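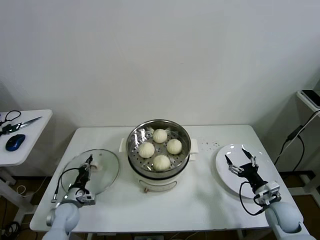 How often should the gripper fingers on a two-arm bench cell be re-zeroed?

Once at the start of each day the cell is used, and again any time you change fingers, unplug a gripper or have a collision. It takes a few minutes with the arms parked and the fingers clear of everything.

That's the short version from the pinned post. My trouble is a bit more specific, so I'm putting it here.

I look after a cell with two light arms on a fixed table, each with a two-finger gripper and the cable looped outside the wrist. The left gripper has started reporting the wrong opening. Fully open reads fine first thing in the morning. By lunch it can be 3 mm out, and the arm then closes early on anything with a small knob. The right one, same model, same firmware, same age, holds its zero all week.

What I've tried so far:
Re-zeroed from the pendant. Good for an hour or two.
Swapped the finger pads left to right. No change.
Checked the finger screws. All tight.
Restarted the controller. No change.
Error log shows code 181 on the left gripper, seven times since Friday. The manual only says "position feedback, check connection".

The work includes lifting lids off hot pots, so there is some steam near the wrists. I'd like to sort it out without sending the gripper away if I can. Is it the encoder or something simpler?

Riko

Vaughn Holloway
Check the cable before you blame the encoder. If the drift follows wrist rotation, it's nearly always the connector.

Put the arm in a safe open pose at low speed and watch the finger position on the pendant while you turn the last joint slowly from one end of its travel to the other. Leave the fingers alone. The number should stay put. If it jumps at the same angle each time, the loop is too short and it's pulling on the plug.

To fix it:
Power the arm down at the isolator, not just the e-stop.
Undo the first clip behind the wrist and feed a bit more cable forward, enough that the loop stays slack with the wrist turned right over both ways.
Unplug the gripper and look at the pins. Green or dull pins want contact cleaner and time to dry. A bent one means a new lead.
Plug it back in, do the collar up by hand, refit the clip and re-zero.

Don't cable-tie the loop hard against the wrist housing. I did that on ours and broke two conductors inside the jacket, which you can't see from outside.

If the number doesn't move when you turn the wrist, swap the left and right grippers over and run them for a morning. If the fault goes with the gripper, it's the gripper. If it stays on the left, it's the lead or the arm side. Save your tool settings first so you can put everything back.

Araújo
Had the same code on ours in June. It was the plug. Replaced the lead, hasn't come back.

ustberg1623
Could be moisture too. We wipe the fingers and wrists with a dry cloth at the end of every shift and look inside the collar seal when we've got a spare minute. A flattened seal will let steam in. I don't know if that gives you 181 or a different code, as ours is older. Also check the tool weight is right in the settings, though I doubt it would cause what you're describing.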